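Visit report: Rosemeck stone yard and finishing shop, Titbridge

Nov 19, 2025

The Rosemeck yard sits on the east side of Titbridge, between the rail siding and the river road. It buys rough slab, mostly marble with a smaller stock of granite and limestone, and turns it into worktops, sills, treads and hearths. The open day was aimed at kitchen fitters and small builders. I went to look at the sealing line and to get straight answers on dark marble, which three of my last clients have asked for.

Parking is on gravel and fills early. Hard hats and ear protection are issued at the gate. Boots are not, and two visitors in street shoes were kept behind the yellow line for the whole tour.

Slab store

Markos Giannakopoulos runs the yard and led the first group. Slabs are stored on edge on steel A-frames, under a roof but open at the sides. Each frame carries slabs from one block only, in the order they were sawn, so that a buyer can match veining across a long run. Standard thickness is 20 mm. A 30 mm stock is held for treads and for unsupported overhangs.

Slabs are graded on arrival by tapping and by raking light. A dull note usually means an open seam. Seamed slabs are not returned. They are netted on the back with glass mesh and resin, marked, and sold at a lower rate for hearths and wall panels. I asked whether mesh-backed pieces ever go out as worktops. The answer was only with the customer's signature, and never with a sink cutout.

Sawing

The bridge saw was cutting a limestone sill order when we came through. Water feed is continuous, and the runoff goes by floor channel to a settling tank behind the building. The tank holds 3,000 gallons and is drained of sludge every February, when the shop closes for a week. The sludge is pressed and goes to a brick maker in Firby.

Sink cutouts are made on a separate machine. Inside corners are drilled first and then cut to the hole, which leaves a radius and avoids the sharp corner where most cracks start. The drill had been moved recently and the new floor bolts were still bright. Dust extraction at this station is weak. The wet work does not need it, but there was dry edge grinding going on a few yards away and the air was poor.

Polishing and finish

Finishing is under Angeliki Galanis, who came from the Tsakiris works when that shop closed. Her part of the tour was the most useful. The line runs through successively finer heads and can stop at a honed or a full polished finish. Textured finishes are done by brush on a second bench.

Her advice on finish was plain. Polished marble shows etching from lemon juice and vinegar as dull marks, and sealing does not prevent this. A sealer slows staining by oil and wine. It does nothing against acid. Honed stone etches as well, but the marks are harder to see.

Dark marble has its own problems. Etch marks read lighter than the surrounding stone, and on a charcoal ground they stand out. White veins can also be softer than the body of the slab, so the surface may wear unevenly along them. She will not fill a vein with tinted resin unless it is open enough to catch a fingernail.

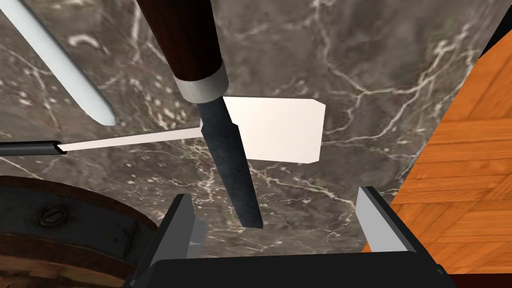
On daily use, the shop recommends a wood board for all cutting. Marble is soft enough to scratch under steel, and a stone surface dulls an edge quickly. Pans should go on a trivet. For cleaning, warm water and a neutral soap are enough.

Sealing is done in two coats, with a rest between them. The shop's water-drop test is simple: put a drop on the stone, wait 5 minutes, wipe, and look for a dark patch. If there is one, the surface needs sealing again. I would have liked to see figures for how long the coats last in a working kitchen, but the shop does not keep them.

Pricing and delivery

Price lists were handed out at the end. Delivery within 100 miles is included on full-slab orders. Templates are taken on site after the cabinets are fixed and level, and the shop will not cut from drawings alone. Offcuts are sold from a rack by the gate, cash or card, no holds.

I took two honed offcuts for testing and have asked for a quote on a dark worktop with a drilled-corner sink cutout, 20 mm, eased edge.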